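The gripper quit on me at pick 342, and I'd told Conceição I was going for 360. So close! I'd already texted her a little party hat.

If you're new to this blog, I've been running the Dritance arm on my garage bench since March, mostly picking up small things and putting them down again while I try to catch it misbehaving. Well, it misbehaved. Bronwyn asked me to write it up while I still remember which cable I yanked first (the wrong one).
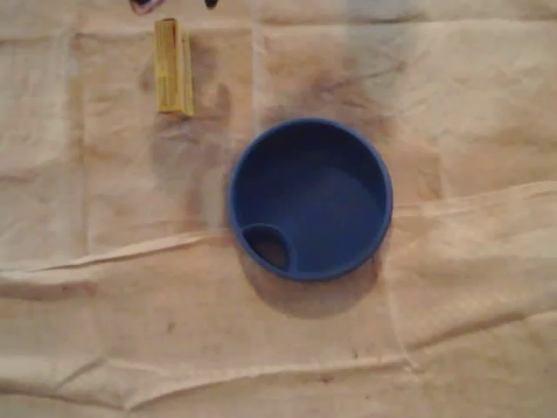 The fault is in the grip force limit, I'm pretty sure. The limit is set at 40 percent, and on pick 342 the log jumps to 70 and stays there until I hit the stop button, with no error and no beep, nothing. I went back over my cloth and my targets first, thinking a fold had caught a fingertip, and that ridge running under the blue container did make me suspicious for a while. But a snag shouldn't rewrite a setting, should it? Arnaldo thinks the controller drops its limits when the Tovach driver reconnects, and I did find a reconnect in the log almost two seconds before the jump.

So for now the driver can't reconnect on its own, the stop button is taped down right next to my left hand, and my fingers stay off the bench whenever the power is on. Please do the same if you run this setup!
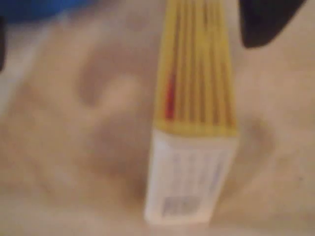
The yellow carton, with a gripper finger off to the right.

I'm starting the count over at zero tonight. Simão, if you're reading, I still need your old log files.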